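Old desktops deserve a second go

I have a soft spot for the big ugly desktop tower. You know the sort, black outside, bare metal inside, heavy enough that you plan your route before you pick it up. People leave them by the bins in Idville all the time and it makes me a bit cross, I'll admit it!

My own one cost £393 when I bought it and it's been opened up more times than my toolbox. Memory, power supply, a new drive when the old one started clicking. None of that needed a clever person. It needed a screwdriver and a free evening (and a cup of tea going cold on the shelf). Compare that with the little silver laptop I got after it, a Plernine, lovely thing, where the memory is soldered down and the battery is glued in. When it went wrong the shop offered me a voucher towards a new one. A voucher!

What I love about a tower is that it's laid out like a kitchen cupboard. Lie it on its side, take the panel off, and the parts are sitting there in their own places. The memory lives in a row of slots with a latch to push. The processor sits in a socket under a metal bracket with a lever, and once the bracket is up the chip can be lifted straight out and put somewhere safe. Somebody designed it expecting that other hands would be in there one day, and I find that quite touching, even if the cables are always a bird's nest. 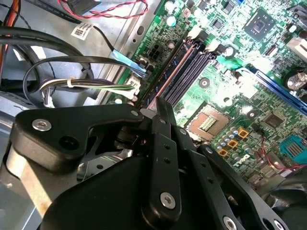
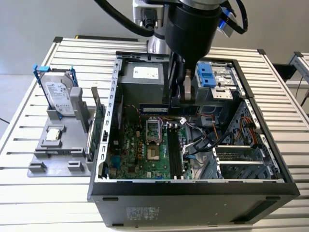
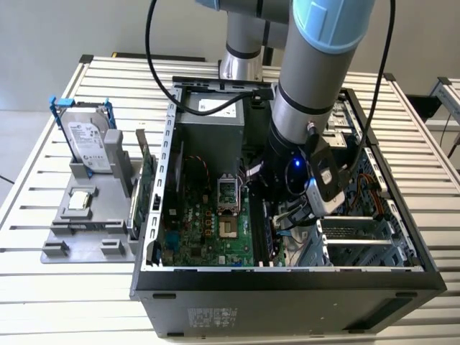
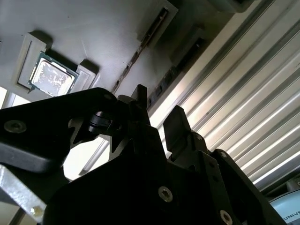
An open tower and its memory slots, with a processor in a holder in the last one.

So when people tell me a ten-year-old computer is rubbish, I want to ask which bit of it. The case? The case will outlive me. The power supply might be tired, fine, swap it. In my experience it's usually one part that has gone, and the other bits get thrown out to keep it company. I sold 2 sticks of memory out of a dead machine last July and they went to a chap in Olby who was thrilled with them.

I'm not saying everyone should spend their weekends with their nose in a motherboard. Some folk would sooner clean the oven, and the Geum repair morning will do it for you if you take the thing along and wait your turn. But I do think we should be fussier when we buy. Ask whether it opens. Ask whether the memory comes out. If the person in the shop looks at you as if you'd asked to see the plumbing, try the shop next door, and hang on to the old tower in the meantime.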